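Search this site Enter keyword Search

Wonanmont Center for Practical Studies
Tabletop Supplies: Frequently Asked Questions
Updated June 2026

The questions below concern the cups, hand tools and other small articles issued for use at the tables in the Hutchins Room. They apply to enrolled learners, instructors and visiting groups. Questions about furniture reservations and key cards are covered on separate pages.

Who may borrow tabletop supplies?

Any person who has signed in at the supply desk may borrow supplies for use within the Hutchins Room. Visiting groups should name one adult who will sign for the whole group. Supplies may not be taken to other rooms or out of the building without written approval from the supply desk.

How many articles may be borrowed at one time?

Each borrower may sign out up to four articles. A cup counts as one article, as does a tool and its cover. Instructors who need a larger set for a class should submit a request two working days ahead, listing each article by name.

What kinds of cups are available?

The desk issues two kinds: plain cups and measuring cups. Both are plastic. Plain cups are intended for holding, sorting and light pouring, and they may be frosted or clear depending on what is in stock. The desk cannot set aside a particular finish. Glass and ceramic cups are not issued, and personal drinking cups should be kept on the shelf beside the door. 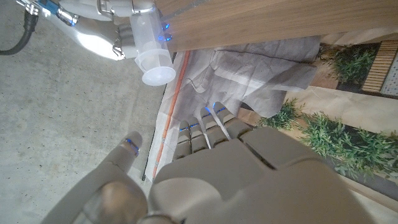
A frosted plastic cup held at the edge of a wooden surface.

May a cup be used for drinking?

No. Cups issued by the desk are for table work only, even when they have been newly washed. Drinking water is available in the hallway.

How should the marks on a measuring cup be read?

Place the cup on a level part of the table and bring your eyes to the height of the liquid. Read the mark that meets the lowest part of the surface. The marks are printed as short horizontal ticks along the wall, with numbers such as 50 and 100 beside them. When an amount falls between two ticks, record the nearer one and note on the worksheet that the reading was estimated. Do not take a reading while the cup is tilted or in the hand.
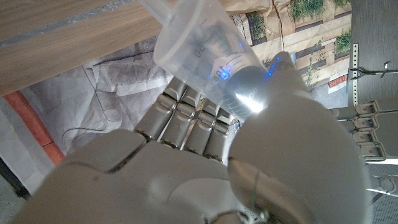 Pouring should be done slowly and from the lip, with the other container placed well in from the edge of the table. If the worksheet calls for several amounts, begin with the smallest. Borrowers who are unsure whether a cup is suitable for a given liquid should ask at the desk before filling it. Hot liquids, solvents and paint are not permitted in any issued cup.

What should be done if the printed marks have worn away?

Return the cup to the desk and ask for a replacement. Please do not redraw the marks with a pen. Worn measuring cups are moved to the plain cup stock after review.

How are cups to be cleaned?

Rinse the cup in the sink at the rear of the room, wash it with mild soap and a soft cloth, and stand it upside down on the rack. Abrasive pads should not be used on clear plastic. Cups are to be dry when they are returned. Borrowers leaving in a hurry may hand a wet cup to the desk staff, but the cup will stay on the borrower's record until it has been dried and checked.

Are knives issued to all borrowers?

Craft knives with a narrow blade are issued to adults and to learners who have completed the short handling session. The handle must be held at all times while the knife is in use. When it is set down, it should lie flat, with clear space on all sides, and the cover should be replaced before anyone leaves the table. Blades are changed by desk staff only.

What is the correct way to use a spring clamp?

Open the jaws fully before placing the clamp over the work, and release the handles gradually. A clamp should not be left attached to the table top at the end of a session. If a jaw has become loose or the spring is weak, place the clamp in the repair tray and tell the desk.

May different kinds of articles share one table?

Yes. A table may hold a padlock, a clear cube, a knife and a clamp together while a cup is in use, provided that each article can be reached without passing a hand over the blade. Articles that are not needed for the current step should be moved toward the far side. Nothing should be stored on the floor beneath the table.
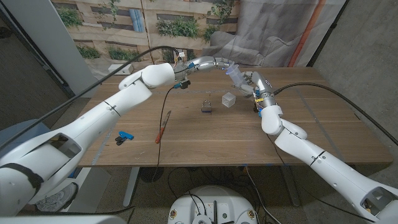 Returns, Loss and Damage

When must supplies be returned?

All articles are due at the desk before the end of the session in which they were signed out. Overnight loans are not offered. The supply desk closes for its yearly inventory in September, and the dates are posted at the entrance.

Is there a charge for a lost or broken article?

There is no charge for ordinary wear. A lost padlock is charged at replacement cost along with its key. For other articles, the desk will decide after speaking with the borrower. A borrower who disagrees with a charge may write to Glykeria Kalogeropoulos, Learner Services.

Whom should I contact with a question not answered on this page?

Please write to Yoon-hee Ra, Supply Desk, Room 449, or call at the desk during opening hours. Requests for large sets should be marked "Class Supplies" and should include the name of the course.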